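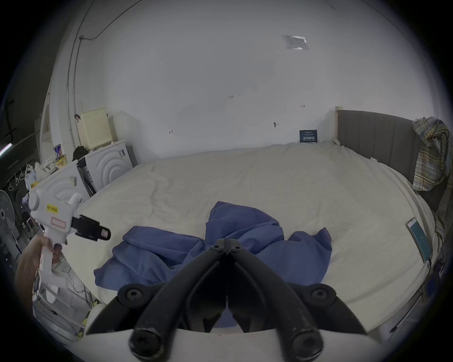

Laundry and Linen in One-Room Units: Frequently Asked Questions

Last revised October 15, 2019

These answers apply to furnished one-room units in the Rarkidon, Clarance and Losten buildings where the washing machine stands in the same room as the bed. Units in the Yusuf building use the shared laundry on the ground floor and have a separate page.

General

What is the rated load of the in-room washer?

6 kg of dry laundry, for cotton on the normal cycle. The rating for synthetics and delicates is lower and is printed inside the lid or door. Weigh a load once on a bathroom scale, in a bag, to get a sense of the volume. Most people overestimate what a bath towel weighs dry and underestimate jeans.

Can I leave items on top of the washer?

Light items, yes, when the machine is idle. Cans, bottles and open packages should come off before a spin cycle. A perforated basket is acceptable on a closed top if it is empty or holds only clothes. Do not stack anything on a machine that has to be opened from above during the cycle.

Where should the drain hose go?

Leave it where it was on move-in. If it has come loose, stop the machine and report it. Do not extend it with garden hose.

Is there a dryer?

Not in the room. Drying is by rack or hangers, with a fan. See the drying section.

How much detergent should I use?

2 tablespoons of standard liquid for a full load. Concentrated products need less; follow the cap. If there is foam left in the drum at the end of the cycle, run a rinse with no detergent and reduce the dose next time.

Drying

Where do I put the rack and the fan?

Set the rack away from the bed and from the wall, with hangers spaced a hand's width apart. The fan goes at one end of the row so that air moves along the garments instead of into the first one. Medium speed is enough for shirts. Keep the fan cord off the floor area below anything that drips.

Can I hang shirts on the headboard?

Dry shirts, for a short time. Damp fabric must not be placed on upholstered headboards. Channel-stitched panels hold moisture in the seams, and the seams are where water marks appear first. Dark dyes can also transfer onto pale upholstery, and pale lint shows on dark upholstery. Channels are cleaned with a crevice nozzle, top to bottom, along the stitching.

Can I string a line across the room?

No. Surface-mounted conduit, cable runs and wall hooks are not rated for the load. An adhesive hook will carry a single light garment on a hanger. Wet cotton is heavier than it looks, and a row of it will pull a screw out of plaster.

How do I know a garment is dry enough to fold?

Check the thickest part: collar, cuffs, waistband, pocket corners. If any of these feels cool against the back of the hand, leave it for another hour. Drawers in one-room units have little airflow and one damp item will affect the whole stack.

Folding on the bed

Is the bed a suitable folding surface?

Yes, with limits. It is usually the largest flat surface in the unit and the height is tolerable for short sessions. The drawback is that a mattress gives under the hand, so creases cannot be pressed out the way they can on a table. For shirts that need a sharp fold, put a large hardcover book or a clean board under the fold line.

How should I prepare the bed first?

Pull the bottom sheet taut and clear the middle. Phones, books and small signs should go to a shelf or at least to one side; a phone under a pile of clothes is the item most often reported lost and then found in the drum. Make sure the sheet itself is clean. Folding onto a light-colored sheet has the advantage that lint, loose threads and missed stains on the garment are easier to see.

What is the procedure for a bunched garment?

1. Lift it by two points you can identify, normally the shoulders or the hem corners.
2. Shake once, away from the face.
3. Lay it flat and pull each edge outward until the seams are straight.
4. Smooth from the center to the edges with the flat of the hand.
5. Fold the sides in, then the length, in halves or thirds according to the drawer.

If the garment is so bunched that no corner is visible, do not dig through the folds. Pick it up by any edge and let it hang; the lowest point is usually a corner or a sleeve end. Take that in the other hand and work along the edge from there.

Should checked or plaid shirts be folded differently?

No, but the pattern is useful. Align the vertical lines of the front with the edge of the board or bed and the fold will come out square. Button the top button and one in the middle before turning the shirt face down.

What about items that will not hold a fold?

Thin synthetics and soft knits slide apart in a stack. Roll them, or file them upright in a basket narrow enough to hold them in place. Perforated plastic baskets are preferred over solid ones for this purpose. Line the basket if the holes have rough edges.

In what order should a mixed load be folded?

Large flat items first, then shirts, then trousers, then small items. Large items need the full surface. Once they are stacked at the foot of the bed, the remaining area is sufficient for everything else. Hang anything that will be hung before starting — it takes space and gains creases while waiting.

Sheets and bedding

What size sheets fit the supplied bed?

The mattress is 80 inches long in all three buildings. Widths differ. Check the label at the foot end before buying. Deep-pocket sheets are loose on these mattresses and will wrinkle more than necessary.

What are the supplied sheets made of?

Cotton, 300 thread count, in white or cream depending on the building. They may be washed warm with other light items. Do not bleach the cream ones. The color goes uneven and the sheet will be charged as damaged at checkout.

Can I wash a full sheet set in one load?

A fitted sheet, a flat sheet and the pillowcases fit within the rated load when washed alone. Do not add towels. Close the corners of the fitted sheet together, one inside another, or smaller items will collect inside them.

My sheet looks wrinkled even after I make the bed. Is it faulty?

Soft wrinkling is normal for line-dried cotton. Removing the sheet from the washer promptly and hanging it over the widest possible span will reduce it. Making the bed with the sheet very slightly damp is sometimes recommended elsewhere; we advise against it on foam mattresses.

Walls and fixtures

There are small holes and pencil marks on the wall. Will I be charged?

Marks recorded on the move-in sheet are not charged. If yours were not recorded, send dated photographs within the first week. Do not fill holes yourself. Do not wash pencil marks with a melamine sponge on flat paint, as it leaves a shiny patch larger than the mark.

May I tape plastic sheeting or notices to the wall?

Low-tack tape only, and remove it slowly at a shallow angle. Tape placed near the ceiling tends to be forgotten and hardens. Any sheeting must be kept clear of light fittings, including fluorescent tubes, and must not cover a vent.

Reporting

What information should I include in a washer fault report?

Building, unit, the point in the cycle where it stopped, any code on the panel, and whether there is water in the drum. Do not force the door or lid. Loads stuck in a locked machine are handled before other repair requests.

Do you replace lost hangers?

Racks are inventoried, hangers are not. Spare hangers are kept at the desk in Clarance and can be collected by residents of any building in October, during the linen exchange, or whenever the desk is open.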